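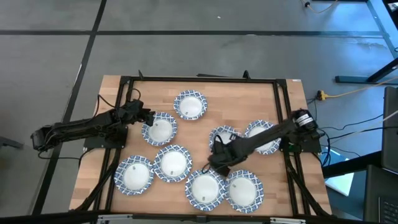 Figure 5. Plates with the lattice rim, spread on the tabletop before stacking. Small dark marks are visible on the centers of most of them.

4.2 The matching set and its discontents

It is a commonplace of the tableware literature, such as it is, that people who own a matching set of plates store it in one stack. Our household visits gave this idea a rough afternoon. Of the 89 households that completed the inventory, 77 owned at least one set in which every plate shared a pattern, and a good many kept that set in two or more piles, often in different cupboards and once on top of a refrigerator. When asked why, participants tended to explain the cupboards. The plates, it seems, were blameless.

The stacking task was designed to take the cupboards out of the argument. Participants were given plates of a single design, laid out singly on a bare wooden top, and were asked to put them away "as you would at home." The design in Figure 5, which we call Akine after the street where we bought it, has a white center and a wide blue and white rim with a slightly scalloped edge. We chose it over Lundia, a plain white plate, for a practical reason: a scalloped rim gives people something to fuss over. They did not let us down.

Two habits stood out. The first we call squaring, in which the participant turns each plate so that the scallops line up with those of the plate below. Squaring adds time and, as far as we can tell, nothing else, yet those who did it were unwilling to stop even when told that the clock was running. The second is grading, in which plates are sorted by condition before they are stacked. Small marks on the white center, of the kind seen in Figure 5, were enough to set it off. Graders put the cleanest-looking plate on top, presumably for guests, and then at dinner served themselves from the top like everyone else.

Starting layout mattered less than we had hoped when we wrote the grant application. Plates that began with their rims touching were usually picked up one after the other, but the effect faded once a pile had been started, and the pile then drew everything toward it. Ene's earlier account (Nelu Ene, personal communication, July) predicts that people will build the pile at the spot nearest the shelf. Ours built it wherever they had put down the first plate – a less elegant theory, but one with 300 trials behind it.

We return to grading in Section 5, where the Ursu bowls make matters worse.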